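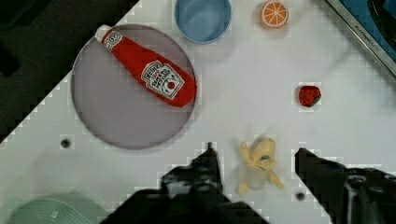
**Figure 4.1** Wrist view during a demonstration. The toy banana lies between the two gripper fingers; a plate, a ketchup bottle and other props share the table.

# Chapter 4: Showing the Robot What to Do

In Chapter 3 we wrote out every motion by hand. That works for a part that always arrives in the same spot. It works poorly for a table of toy food, where the next object may be soft, oddly shaped, or lying at a new angle. In this chapter a person performs the task through the robot, and the robot's program is fitted to the recording.

There are two common ways to do this. In **hand guiding**, the teacher holds the arm and moves it through the task. In **teleoperation**, the teacher works a separate controller and the arm follows. Hand guiding is easy to learn, but the teacher's own arms often get into the camera's view. Teleoperation keeps the teacher out of the way – at the cost of touch, unless the controller passes force back.

Each complete run of a task is called a **demonstration**. It holds the camera images, the joint positions, and the gripper opening, all stamped with the same clock. If the clocks disagree, the program learns to close the fingers too early or too late. Section 4.2 covers how to check this.

The exercises use the Clornlow task set, prepared by Ruth Chambi and Ilari Kokkonen. Its basic task is to pick up one food item and set it on the plate. The full set has 300 demonstrations. You will begin with 12 of them, which is enough to see where a small set fails.

Look again at Figure 4.1. From the wrist, the fingers and the object between them are easy to see, but the bowl runs out of view at the top. A second camera is often added for this reason (Section 4.4).

**Before you start, you should be able to:**

- read joint positions from a log file
- convert a point from the camera frame to the base frame
- stop the arm safely at any time

## 4.1 Choosing a Task to Demonstrate

Start with a task that one person can finish the same way 3 times in a row.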